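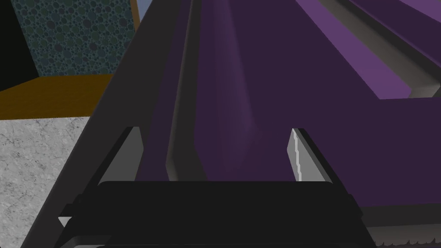 Unit 6. When the simulated robot succeeds and the real one does not

In this unit we study one failure from the Temba exercise, where a policy trained only in simulation closed the gripper too early. The fault was found in February, after the training was finished, and it cost us most of the month. The task was simple on paper: approach a large object, stop, close the fingers, pull. In the simulator view from the wrist, the fingers are still open and the purple surface fills most of what the camera sees. Please look at how little this surface offers. It is broad and smooth, with only a faint lighter glow in the middle, and the fingers do not touch anything. From such a view it is difficult to judge the remaining distance.

6.1 What happened

The policy was trained on 3,348 simulated episodes and it completed 2,701 of them. We considered this good enough and moved it to the Dimside arm in the laboratory. On the first trials the gripper closed in the air, before it reached the object. The controller then reported "grasp complete" and the arm pulled back with nothing between the fingers. No alarm was raised, and this is the part which should worry you.

6.2 First explanation (wrong)

We first suspected the delay between the camera and the controller. The delay was measured, it was 90 ms, and we corrected for it. The gripper still closed early. I keep this step in the notes so that you see the order of the work. A correction was applied before the cause was known, and it made the log files harder to read later.

6.3 Second explanation

The Staltano simulator gave the policy the exact distance to the object as an additional input. On the real arm this input was filled with an estimate from the image. Near a plain surface the estimate was poor, and it was always too short. The policy had learned to trust this number more than the image.

6.4 The missing check

The Eseo gripper driver can report the width between the fingers. Our program did not read it. A closed gripper with zero width is an empty gripper – the test is one line of code. After we added it, the arm stopped and waited for the operator when the grasp was empty.

6.5 Safety note

During the search for the fault, one student reached toward the object while the arm was in the "pull" state. There was no injury. From now on the arm must be disabled before any hand enters the cell, also when the arm is standing still.

Exercises

1. List every input of your own policy which is exact in simulation and estimated on the real arm.
2. Add noise to the distance input and train again with 660 episodes. Report the number of early closings.
3. Write the width check for your gripper. Decide what the arm should do when the reading itself is missing.

Bring the log files to the next session, also the ones from failed runs.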